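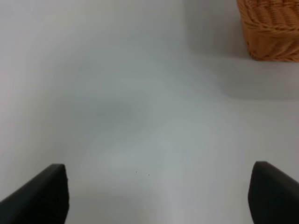
Gripper open over white surface.

August, bench notes — Kallio SIM trial
2 min read

Swapped the Plonis SIM for the Primell one in both test handsets. Primell took 11 minutes to register on the Jundoldale cell, Plonis took 5. Same APN settings, same firmware. Data dropped twice on handset 6 during the long call, voice stayed up. Roaming flag still shows wrong on the prepaid profile.

Ask Primell for a fresh profile — batch 32 if they have it. Rerun after 6 pm when the cell is busier.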